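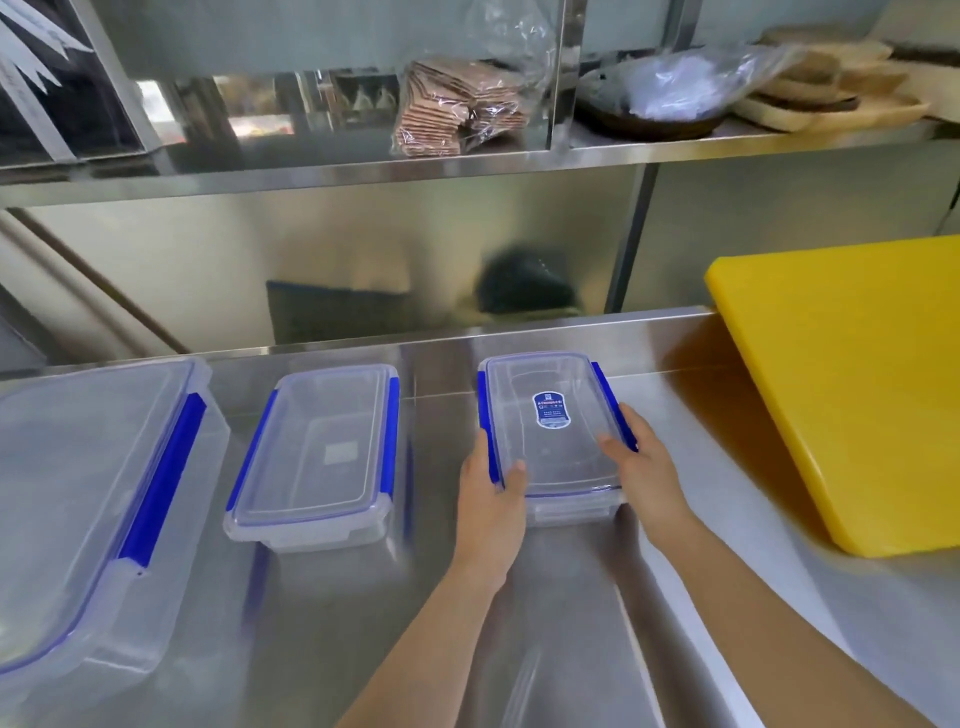 Clipped-lid containers on the steel counter, yellow cutting board at right.

Lid handling before shared work with a robot arm: what should our written procedure say?
Posted by Rosemarie Kleinschmidt, August 2020

Our kitchen at Grumedbridge is preparing a written procedure for tasks divided between staff and an automated arm. Staff close and place the containers; the arm transfers them to the shelf. Is it acceptable for staff to reach onto the counter while the arm is powered but idle? Management considers a stop button sufficient.

Jelle Koster
An idle arm should be treated as a moving arm unless a protective stop is active and confirmed. A stop button is an additional measure and does not replace the risk assessment. The procedure should state who may enter the work area, how the stop is confirmed, and who restarts the arm. Restart must be a deliberate action taken from outside the reach zone. We also require that all clips be fastened before a container is released to the arm, and that cutting boards be kept out of its path.

Zoila Henao
Agree with the above. At Lammers we limit the arm to 300 mm per second whenever staff are present. Your figure should come from your own assessment. Please also record food-contact cleaning of the gripper.

Kai Lenz
We just put tape on the floor. No trouble so far.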